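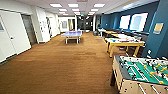 2.3. Enregistrement des chants et choix du modèle

Je dois avouer que nous sommes partis avec une idée assez naïve : mettre un grillon mâle dans une boîte insonorisée, attendre la nuit, récupérer le signal et ajuster dessus notre oscillateur à deux variables. La première saison, à Farkilholm, nous a vite calmés. Les animaux chantaient très bien, merci pour eux, mais le micro saturait sur les syllabes les plus fortes et tout ce que je voulais mesurer (la montée de l'enveloppe, surtout) disparaissait. Emese Fodor a repris le montage en juillet, avec un préamplificateur moins généreux, et nous avons recommencé de zéro.

Nous avons enregistré 300 séquences chez 11 mâles. Après écoute – oui, à l'oreille, au casque, Barnabás Vincze et moi à tour de rôle – il en reste 284 dans l'analyse. Les autres contiennent des frottements contre la paroi que le filtre confondait avec des syllabes.

Pour le modèle, j'ai longtemps défendu une forme normale de Hopf, parce que je l'aime bien et qu'elle se laisse manipuler à la main. Ibrahim Onyeka penchait pour un oscillateur de relaxation. Il avait raison ! La fermeture de l'aile est nettement plus rapide que son ouverture, et aucun réglage de mes paramètres ne reproduisait cette asymétrie sans déformer la fréquence porteuse. Nous avons donc gardé sa version, avec un forçage lent qui représente la commande nerveuse, et les ajustements ont été faits avec Orkia, le petit programme écrit par Máté Rácz pendant sa thèse.

 Le signal synthétique a ensuite été comparé au chant réel sur des fenêtres de 35 ms, en laissant de côté la toute première syllabe de chaque strophe, trop variable d'un individu à l'autre.

Figure 1. Espace intérieur tout en longueur, avec un baby-foot.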